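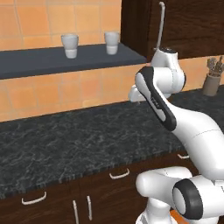 Which mould made it? Sorting out the Zostamano figures

By Mavis Lindqvist

Collectors of the Zostamano range have argued over numbering since the figures left the shops. The maker, Lengyel, issued its small jointed plastic people in bags and boxed sets, and never printed a full list of them. What survives on paper is a trade leaflet naming 94 characters, a later price sheet that leaves several of those out, and a set of box backs which disagree with both. A buyer who wants one of each has to decide what "each" means before spending any money.

The difficulty lies in the parts. A Zostamano figure is made up of 6 pieces: head, torso, two arms, a hip block and a single moulded pair of legs that swings as one. All of them pull apart. Heads and torsos were printed, while arms, hips and legs were left plain. Any head fits any torso, and after a few decades in toy boxes many of them have changed partners. A baker with a diver's legs looks perfectly normal if you have never seen the leaflet, and sells for the price of a baker.

Ansel Okafor began recording the parts separately instead of as whole figures. His list treats a figure as a recipe. It gives the head print, the torso print, the colour of each plain part and the mould state of the hip block, in that order, and the result is a short code that can be written on a bag. The Baker in his system is H12 T07 W W R-2: head print 12, torso print 7, white arms, white hips, red legs, second hip mould. Two collectors can compare codes by post or online without sending photographs, and a wrong part shows up as a wrong letter.

The mould state is the part of the code most people skip, and it does more to date a figure than anything printed on it. Lengyel changed the hip block 4 times. The first version has a solid underside with a small raised ring where the plastic entered the mould. The second keeps the ring and adds a hollow on each side, presumably to save material and shorten the cooling time. On the third the ring has moved to the back face. The fourth has no ring at all, only a flat circular scar, and the peg that takes the torso is fractionally longer. There is also a repaired state of the second mould, in which a thin raised line crosses the left hollow. Okafor lists it as 2a. It is not scarce, though sellers describe it as if it were.

To read the mould state, remove the torso with a straight pull. Do not twist. The peg on the first and second moulds is square in section with softened corners, and twisting whitens the plastic at the base. Once whitened it stays white. Turn the hips upside down under a lamp held low to one side, so that the ring or scar throws a shadow. A magnifier of modest power is enough. Strong ones make every scratch look like a mould line.

Print is less reliable. Torso designs were applied in one to three colours, and the registration wanders. A Postman whose buttons sit to the left of the lapel is an ordinary Postman from a poor shift. The same goes for faces with one eye higher than the other. Okafor records a print as a separate variant only when the artwork itself differs: a missing line, an extra button, a changed belt. By that rule the Postman has two versions, with an open or a closed satchel, and the Fisherman has three. The Queen has one, in spite of several confident auction listings for a "sad Queen", which is the standard head with the lower lip worn away.

Wear of this sort is easy to test for. Factory print on these heads leaves a very slight edge that can be felt with a fingernail. Where ink has worn off, the surface under it is usually a little glossier than the plastic around it, having been covered during the years when the rest was being handled. A genuine unprinted area has the same finish as the back of the head. Neither check needs solvent, and solvent should be kept well away from Zostamano figures. Even the mild cleaning fluids sold for spectacles will lift the red.

Colour of the plain parts causes the longest disputes. The leaflet names only "white", "red", "blue", "yellow", "green" and "brown". Surviving parts come in a good many more shades than that, most of them the result of sunlight. White goes cream and then a dull tan. Blue greys. Yellow holds up well, red holds up well indoors and badly on a windowsill, and green darkens slightly. Lyle Yazzie, who repairs and resells the figures under the name Witolau, checks shade by looking inside the leg socket, where light has never reached. If the inside and outside match, the shade is original. If they do not, the inside is the one to record and the outside goes under condition.

By this method Yazzie has reduced the supposed shades of brown from five to two. Both appear on third-mould figures and neither appears on the first. He thinks the darker one came from a change of pigment supplier. No document supports this, but the two browns never turn up mixed in a sealed bag, and separate batches would explain it.

Whitening treatments are a different matter. The peroxide method used on old computer cases and building bricks will bring a tan Zostamano torso back to something near white. It will also dull the print and, on first-mould hips, leave the surface chalky within a year or two. Yazzie will not sell treated parts as original and marks them with a T on the bag. Other sellers are less careful. A treated torso can usually be picked out by its evenness: a figure that has aged on a shelf is darker on the side that faced the window, and the arm sockets stay pale. Where front, back and sockets are all the same flat white and the print looks tired, assume treatment.

The sealed bags are the best evidence there is, and there are not many. Soledad Tran holds 18 of them, bought over a long period from shop clearances and one closed warehouse. She has opened none. The bags are clear film with a stapled card, so the parts can be read from outside with patience, except for the hip mould. For that she stands the bag against a bright sheet of paper and tilts it until the underside of the hips rests flat against the film. The ring shows, if there is one. She has managed a firm reading on all but two.

Her readings have settled several points. The Diver was issued with black arms, though the leaflet shows them blue. The Gardener came with green legs on the third mould and brown on the fourth, so both are correct and a complete set by mould needs both. The Guard with yellow hips, long listed as a mismatched figure, is present in two of her bags with the same card number and must be accepted as issued.

Against that, the Night Watchman remains unproved. He is in the leaflet, drawn with a lantern and a long coat. No torso with a long coat print has been found loose or sealed. Rainer Stöcker, who compiled the earliest typed list, included him on the strength of the drawing and now says he would leave him out. Okafor keeps the number reserved and the entry blank.

Prices on Vendeo, where most of the trade now happens, follow the names and pay little attention to the parts. Searching by character brings up the expensive listings. Searching for mixed lots and reading the hips in the seller's pictures is slower and a good deal cheaper. Ask for a view of the underside. Many sellers will supply one, and a seller who has already split heads from bodies has often done the work without knowing it. First-mould hips in white are the part most wanted and the one most often thrown in with damaged figures. They crack at the rear corners, so ask about that too.

For storage, keep the figures assembled but with the legs straight, in small bags of plain polythene, out of daylight. Soft vinyl wallets should be avoided. The plasticiser moves into the figure and leaves a sticky film that takes the print with it when wiped. Rubber bands leave a brown line on white parts in a single warm summer. Write the code on a slip of paper inside the bag, in pencil, and note any part you have replaced along with where it came from.

Okafor's list was last revised in November and now runs to every printed head and torso he has handled. Corrections should give the full code, the mould state and whether the figure was sealed. Reports of a long-coated torso should come with clear views of the front, the back and the inside of the neck.

Contact the editor | Subscriptions | © 2018 All rights reserved | Back to top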